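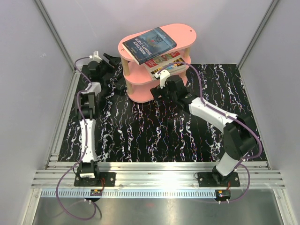

March 23, 2022
By Tímea Simon
4 min read

The little library at the end of the Kemeys line

My grandmother never threw out a book, and she never quite owned one either. They came into her kitchen from neighbors, stayed a winter, and went out again with somebody's cousin – usually with a recipe still tucked inside. I thought of her all the way to Kemeys, where the old ticket office has been a lending library since last August.

Gyula Lengyel met me at the door with coffee already poured. He drove the bus to Stunov for most of his working life, and he still talks like a man with one eye on the clock, though he kept me there the whole afternoon (I didn't mind one bit!). There are 327 books in the room and no cards, stamps, or fines. You write your name in a school notebook, and when you bring the book back you cross it out.

"People ask me how many go missing," he told me. "I say, missing from where? Somebody is reading them."

The favorites are the ones you would guess, mysteries and sea stories, along with a fat gardening guide that has been to Sotport and back twice. One borrower is 76 and working her way through the westerns in the order her late husband read them. She leaves a penciled check mark beside his on the last page of each.

I borrowed two books myself. The gardening guide was out.

Contact us | © 2022 Clotier Magazine | Back to top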